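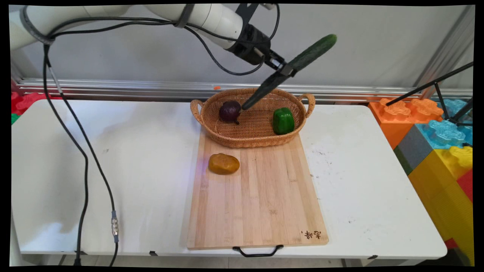
Zhenhua Cao meinte dazu, ich solle den Kühlschrank zuerst ganz abtauen und erst danach wieder schreiben, denn mit Eis im Ablauf sei jede Messung wertlos. Das habe ich inzwischen gemacht. Ich schreibe den ganzen Verlauf noch einmal in einer Reihenfolge auf, weil die früheren Nachrichten in meinem Ticket durcheinander stehen.

Ticket 3239
Gerät: Kilton Kühl-Gefrier-Kombination, freistehend
Eröffnet: 2. März 2023
Erstellt von: Bernadette Whitfield
Status: in Bearbeitung

Fehlerbeschreibung

Unter den Gemüseschubladen sammelt sich Wasser. Am Morgen steht es auf dem Boden des Kühlteils, und die Gurken und der Salat in der unteren Schublade werden an der Rückseite glasig, als ob sie leicht gefroren wären. In der Tür ist alles normal. Das Gefrierteil hat keine Auffälligkeit und die Anzeige zeigt keinen Fehlercode.

Entschuldigen Sie bitte, wenn ich die Teile nicht immer mit dem richtigen Wort bezeichne. Mit „Rinne“ meine ich die schräge Vertiefung an der Rückwand, in deren Mitte das kleine Loch ist.

Was ich bisher versucht habe

1. Temperatur von Stufe 4 auf Stufe 3 gestellt. Keine Änderung beim Wasser, die Gurken waren etwas besser.

2. Ablaufloch mit dem mitgelieferten Stäbchen gereinigt. Das Stäbchen geht nur ein kurzes Stück hinein und stößt dann auf etwas Hartes. Ich habe nicht mit Kraft gedrückt.

3. Türdichtung mit lauwarmem Wasser und wenig Spülmittel abgewischt. Danach ein Blatt Papier eingeklemmt und rundherum gezogen. Oben und an der Griffseite hält es fest. Unten an der Scharnierseite lässt es sich ohne Widerstand herausziehen.

4. Gerät ausgeschaltet und mit offenen Türen über Nacht abgetaut. In der Schale, die ich daruntergestellt hatte, waren am Ende etwa 700 ml. Dazu kommt noch, was die Handtücher aufgenommen haben, das konnte ich nicht messen.

5. Nach dem Abtauen lauwarmes Wasser mit einer Spritze in das Loch gegeben. Zuerst kam es zurück, dann lief es plötzlich ab, und ich habe es hinten in die Verdunstungsschale tropfen hören.

6. Gerät wieder eingeschaltet und erst nach einigen Stunden eingeräumt.

Antwort vom Kundendienst Kilton

Guten Tag Frau Whitfield,
vielen Dank für die ausführlichen Angaben. Der harte Widerstand war mit großer Wahrscheinlichkeit Eis im Ablaufkanal. Es entsteht, wenn durch eine undichte Stelle feuchte Luft in das Gerät kommt und das Tauwasser im Kanal wieder gefriert. Ihr Papiertest spricht dafür, dass die Dichtung unten nicht anliegt. Bitte erwärmen Sie die Dichtung an dieser Stelle vorsichtig mit dem Föhn auf kleiner Stufe und ziehen Sie sie mit den Fingern leicht nach außen. Prüfen Sie außerdem mit einer Wasserwaage, ob das Gerät ein wenig nach hinten geneigt ist.
Bitte stellen Sie keine Lebensmittel direkt an die Rückwand und halten Sie die Lüftungsschlitze über der Schublade frei.
Mit freundlichen Grüßen
Z. Cao

Meine Rückmeldung

Guten Tag Herr Cao,
danke für die schnelle Hilfe. Die Wasserwaage zeigt, dass der Kühlschrank nach vorne geneigt war. Der Boden in unserer Küche ist alt und nicht gerade. Ich habe die vorderen Füße je 2 Umdrehungen herausgedreht. Jetzt fällt die Tür von selbst zu, was sie vorher nicht getan hat.

Die Dichtung habe ich wie beschrieben erwärmt. Das Papier hält jetzt auch unten, aber schwächer als oben. Ich bin nicht sicher, ob das genügt. Man sieht in der Ecke eine kleine Falte, die nach dem Abkühlen teilweise wieder da war.

Im Internet habe ich bei Drovitz eine Ersatzdichtung gefunden, als Länge ist 900 mm angegeben. Ist damit die Innenkante oder die Außenkante gemeint? In der Anleitung steht zu der Dichtung leider keine Maßangabe. Ich möchte ungern etwas bestellen, das nachher nicht in die Nut passt.

Antwort vom Kundendienst Kilton

Guten Tag Frau Whitfield,
bitte bestellen Sie noch nichts. Für Ihr Modell gibt es je nach Baujahr verschiedene Profile. Das Typenschild finden Sie im Kühlteil links neben der unteren Schublade. Mit der Nummer darauf kann unser Lager in Brosau die passende Dichtung bestimmen.
Z. Cao

Nachtrag

Die Nummer vom Typenschild habe ich über das Formular geschickt. Unter der Schublade ist es seit dem Ausrichten trocken. Das Ticket lasse ich offen, bis die Antwort aus Brosau da ist.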